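A linha de autocarro do aeroporto já chega a Hutthorpe

Boas notícias para quem voa connosco: desde novembro que o autocarro expresso de Gamham faz paragem em Hutthorpe, mesmo junto ao mercado, antes de seguir para o terminal. Eram muitos os pedidos (lemos todos, a sério!) e dá gosto ver a paragem com gente logo às 6 da manhã, de mala na mão e café na outra.

A viagem entre Hutthorpe e as partidas demora 31 minutos e o bilhete compra-se a bordo ou no balcão da Pindetti, no átrio das chegadas. Quem vier de bicicleta tem agora um abrigo coberto com 70 lugares – fica do lado do parque P2, a dois passos da porta principal.

Dentro do terminal também há mudanças. A sala de embarque do piso superior reabriu com mais de 175 cadeiras novas, tomadas em quase todas as filas e uma vista magnífica sobre a pista. Se tiver tempo, suba e espreite: ao fim da tarde, com a luz a bater na serra, é o nosso canto preferido do aeroporto. O café Oh mudou-se para lá e levou consigo os pastéis de amêndoa, que continuam a esgotar antes do meio-dia.

Um lembrete para quem viaja só com bagagem de cabine: facas e canivetes, mesmo pequenos e fechados, têm de seguir na mala de porão. Veja os bolsos da mochila antes de sair de casa, sobretudo se a usou no campismo.
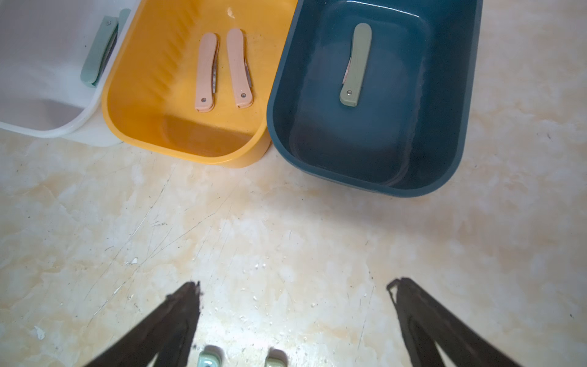 Canivetes fechados, de cabo verde-menta e rosa-pêssego.

Os horários de inverno do expresso já estão afixados nas paragens e no balcão de informações. No próximo número contamos como correm as obras do novo tapete de bagagens – e mostramos os desenhos que as escolas de Gamham fizeram para o corredor das chegadas. Estão lindíssimos!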